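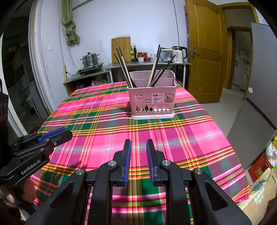 Kitchen table station at the open day, hand grippers and the chopstick basket

Open day at Nelura - anyone else go?

tinplate_ted
Posted Oct 27, 2018
Went along to the Nelura open day and thought I'd write it up while I still remember it. They had several rooms going but I spent most of my time in the kitchen. The job there was sorting chopsticks. You hold a gripper in each hand, pick up a stick, and put it in the basket, dark and light in both halves. The grippers have two fingers with blue pads on the inside. No motors in the hand, it's your own squeeze that closes it.
I had a go and it's harder than it looks. A chopstick is thin and it rolls. My first one went on the floor. The staff were patient and let me do a second round.
They said they want 500 good runs of this one task before they try it on an arm. There was a talk at the end, 30 minutes, which I'd skip next time.

mossgate
Was that the one with the plaid tablecloth? I queued for it and gave up. The Mutard stand next door had no queue at all so I went there and watched a trolley drive into a wall.

tinplate_ted
That's the one. Pink and green and orange, very loud. I asked if it was on purpose and they said a plain white table teaches you very little.

greylag77
I'll be the one to say it. I came to see robots and got handed a pair of tongs. If a person is doing the picking then it's a person picking up chopsticks. I wouldn't call that a demonstration.

solder_and_tea
It's a demonstration of how they gather the training material. The listing did say that. The arms were upstairs with the Kyei people, did you go up?

greylag77
No, I didn't see a sign for upstairs.

solder_and_tea
Fair enough, the signs were poor. There was a paper one by the lift. Upstairs you got an arm doing cups, slowly. It dropped 2 while I was there and did the rest fine.

bracken_lane
I liked the kitchen best. It was set out like somebody's flat - kettle, steamer pot on the hob, chopping board against the wall, the fridge over on the right. Most labs I've been to have a bare bench and a black curtain. If the thing is meant to work in homes you may as well start in one.

greylag77
A kitchen with one job in it though. Put the basket on a different table and see what happens. I've been to enough of these to know the answer.

bracken_lane
They told our group they move the basket between runs and swap the cloth each morning. I can't say how much difference that makes.

mossgate
What make were the grippers? I want something similar for a project at home.

tinplate_ted
It says GenRobot.AI on the side of one of them. Black, with metal pins at the joints. I didn't ask what they cost.

solder_and_tea
You could print something close for home use. The Pimo plans are free, although the fingers need stiffening and I'd glue rubber on the pads. Mine took a weekend. I can send the files if you message me.

mossgate
Will do, thanks.

937_plus_vat
Did anyone get the handout from the talk? I had badge number 957 and they'd run out by the time I got to the door.

tinplate_ted
I've got one. It's four sides and mostly diagrams. I'll scan it tonight and put it in the files section.

greylag77
I'd read that. Still think they should have brought an arm down to the kitchen. Is there a date for the next one?

solder_and_tea
July, same building. No sign-up page yet.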